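Betreff: Re: Handgreifer-Aufnahmen, Orientierung geht am Anfang verloren

Hallo zusammen,

> wir nehmen seit Juli mit dem Handgreifer auf und haben
> bei etwa 30 Durchläufen das Problem, dass die geschätzte
> Bahn in den ersten Sekunden wegspringt. Danach läuft sie
> sauber weiter, aber der Versatz bleibt drin. Liegt das an
> der Beleuchtung? Oder sollten wir gleich auf Fernsteuerung
> umsteigen? Der Arm steht ohnehin da.

Die Beleuchtung würde ich als Letztes verdächtigen. Den Sprung am Anfang hatten wir bei Brunton auch, und bei uns kam er aus der Art, wie die Leute das Gerät in die Hand nehmen. Man greift danach, kippt es, schiebt die andere Hand davor und hält es erst dann über den Tisch. Wenn in dieser Zeit schon aufgenommen wird, hat die Schätzung wenig, woran sie sich festhalten kann: viel glatte weiße Fläche, dazu einen schwarzen Strickhandschuh, der oben einen großen Teil verdeckt. Die Decke mit den Leuchten liegt dann völlig schräg, und im Hintergrund stehen noch Leute.

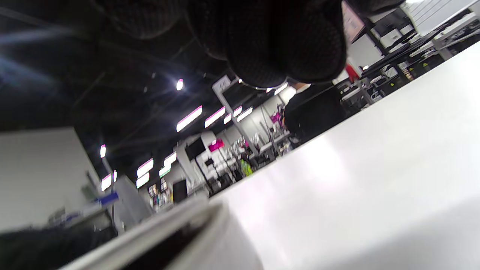 Zu den einzelnen Punkten:

1. Start der Aufnahme
Gerät erst ruhig über die Arbeitsfläche halten, 2 Sekunden warten, dann die eigentliche Bewegung. Das Aufnehmen und Drehen gehört nicht in die Demonstration. Wir schneiden es inzwischen in Jokgate automatisch weg, Schwelle ist die Neigung gegen die Tischebene.

2. Zweite Hand
Die freie Hand bleibt unten oder neben dem Gerät. Handschuhe sind kein Problem, solange sie nicht vor der Optik hängen. Von 19 verworfenen Durchläufen in unserer letzten Serie hatten 18 die Hand im Bild, bevor die Bewegung anfing.

3. Weiße Tische
Eine matte Unterlage mit etwas Muster hilft. Wir haben ein kariertes Tuch genommen, das war am schnellsten da. Auf glänzenden Flächen wandern die Spiegelungen der Deckenleuchten mit, und das verträgt die Schätzung schlecht.

4. Fernsteuerung
Haben wir mit Trollbridge probiert. Die Bahnen sind genauer, weil die Gelenkwinkel direkt vom Arm kommen, dafür braucht man pro Durchlauf deutlich länger und die Bewegungen werden zögerlich. Für Greifen und Ablegen bleiben wir beim Handgreifer. Beim Einstecken von Bauteilen sieht es anders aus, da fehlt uns von Hand die Genauigkeit.

> Kann man die alten Durchläufe retten?

Teilweise. Wenn der Sprung vor der ersten Berührung mit dem Objekt liegt, den Anfang abschneiden und die Schätzung ab dort neu rechnen. Wenn er mitten im Griff liegt, würde ich den Durchlauf wegwerfen — das Nachbessern dauert länger als eine neue Aufnahme.

Welche Version von Kokby benutzt ihr? Die ältere hat die Zeitstempel von Bild und Lagesensor noch getrennt abgelegt, das müsste man vor dem Neurechnen prüfen.

Gruß aus der Werkstatt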